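Search the handbook... Go

Parish Visitation Handbook: Section 7, Setting Up for the Bishop's Visit

By Marlene Rocha | March 10, 2020

Shares 20 | Comments 7

Welcoming a bishop is one of the great joys of parish life, and I love this part of the handbook! The steps below cover everything between the letter of confirmation and the morning of the visit. Parishes in the Evangelista deanery have used them since December, and the notes come straight from what they told us.

7.1 Before the visit

1. Read the confirmation letter and copy the arrival time, the Mass time and the names of everyone travelling with the bishop onto your planning sheet.

2. Phone the diocesan office and ask for Yabsira Nigatu, who looks after the bishop's calendar. Check whether he will preside, preach or both.

3. Choose one contact person for the day. At Sellitia this was Ryota Sugiyama, and having a single phone number to ring made everything calmer.

4. Send the draft order of service to the office. Include the readings in full, the hymn numbers and the names of any confirmation candidates, spelled the way they should be spoken.

Note: If a name is tricky, write it out by sound underneath. Candidates really do light up when they hear their own name said properly.

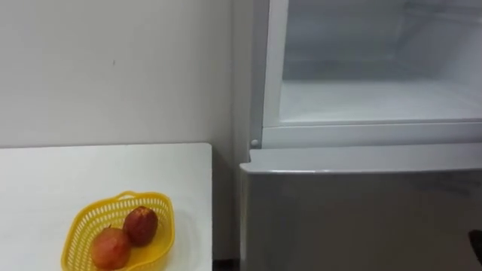
5. Reserve the front two pews on the left for the visiting clergy and the pews behind them for candidates and sponsors.

6. Set a chair aside in the sacristy for vestments, and make sure there is a hanger wide enough for a chasuble.

Caution: Do not move the bishop's chair once the master of ceremonies has placed it. The processional route is measured from there.

7.2 After Mass

7. Ask the ushers to open both main doors as the final hymn begins. The Drorance parish welcomed 623 people last year and cleared the aisle beautifully this way.

8. Guide the bishop to the porch first, then to the hall. Allow plenty of time — people love to stop and talk, and he loves it too.

9. Keep the welcome speech short. Annatjie Buthelezi's at Horkeck was a single page and it was wonderful.

10. Put the light refreshments out before Mass ends, and label anything containing nuts.

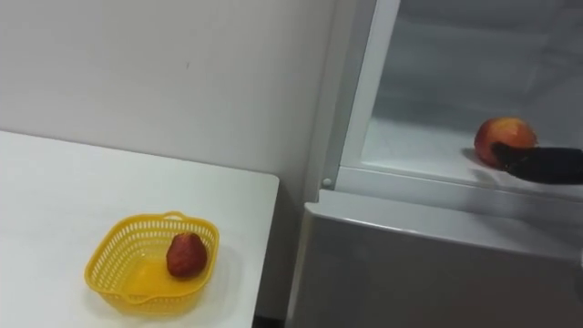 Fig. 7.2 Strawberry in a yellow basket.

Note: Save a plate for the driver and the altar servers, who are always the last ones through the door.

11. Record the visit in the parish register that same day. Enter the date, the celebrant's full title and the number confirmed, and have the parish priest sign beside it.

12. Mail the signed feedback form to Teodoro Valdovinos at the diocesan office. Attach a copy of the register entry.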